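The **Lornitz Correspondence Draughts Tournament** is a postal, and later server-based, tournament in international draughts (10 × 10 board, 20 pieces per side). It was first held in 1961 by the Cluvorden Draughts Club and takes its name from the Lornitz, the club's original meeting hall. The event is played in a single all-play-all section of 14 entrants, with each player conducting all 13 games at the same time.

## History

The club had organized informal postal matches before the tournament was established. Under the first rules, moves were sent on printed cards carrying a board diagram and two lines for the move text. Players were required to copy the opponent's last move on to the card before writing a reply. A card without the repeated move was invalid, and the time used in preparing it was charged to the sender.

The first cycle began in September 1961. Late cards delayed a number of games, and the tournament director was given the power to adjudicate any position still open at the closing date. The adjudication rule was later narrowed so that it applied only where both players had submitted a written analysis.

Server play was introduced as an option and subsequently became the default. Postal play remains available when both opponents request it before the pairings are published. The two methods use different time controls, and a game cannot be transferred from one to the other once the first move has been made.

## Format

Entry is by rating and by qualification from the Ikent section, a preliminary event run under the same rules. Two places go to the leading finishers in the Ikent section, one to the defending champion, and the remainder are filled in rating order.

Scoring follows the two-point system: two points for a win, one for a draw and none for a loss. Ties are resolved in the following order:

1. number of wins
2. result of the game or games between the tied players
3. Sonneborn-Berger score
4. shared placing

A playoff match was used for first place in earlier cycles. It was abandoned after repeated drawn matches extended the calendar into the following cycle. 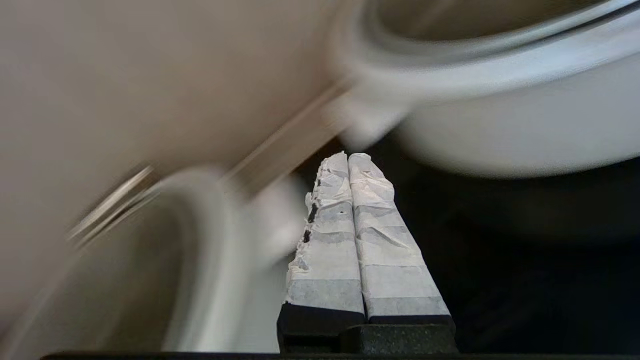
Colours are assigned from a fixed table. As each entrant has an odd number of games, seven players receive White seven times and the other seven receive it six times. The allocation is drawn by lot and is not adjusted for rating.

## Time control

In server play each player has 50 days for the first 25 moves and 10 days for every five moves after that. Unused time is carried forward. Leave of up to 30 days per calendar year may be taken in blocks of any length – it stops the player's clock in every game at once.

In postal play the reply period is counted from the date of receipt to the date of the postmark. Transit time is not charged to either side. If a card has not been answered within 14 days, a repeat must be sent by registered mail with a copy to the director.

## Use of engines and databases

The rules permit printed opening literature and endgame databases. The use of playing engines was prohibited until the club concluded that the ban could not be enforced. Engine use is now unrestricted in the main section, while the Ikent section retains the ban and relies on a signed declaration from each entrant.

The proportion of drawn games rose after the change. In response, the organizers introduced balloted openings, in which the first three moves by each side are drawn from an approved list. Every pairing in a given cycle begins from a different line. Critics of the system, among them the former director Kristof Declercq, have argued that some of the approved lines leave Black with a lasting weakness on the long wing and should be played in both colours.

## Pichler Prize

The Pichler Prize is awarded for the best annotated game of each cycle. Entries must be submitted by one of the two players and are judged without names attached. Drawn games are eligible. The prize may be withheld, and a game decided by time forfeit cannot be entered.

## Game archive

The club's archive contains 3099 games from the main section. Of these, 3074 are complete scores. The remaining games are missing one or more moves, mostly where cards were lost before the score sheets had been collated. Numeric notation is used throughout, with squares numbered from 1 to 50 and captures marked by the multiplication sign.

## See also

- Correspondence draughts
- International draughts
- Sonneborn-Berger score

*Last revised 19/04/2026*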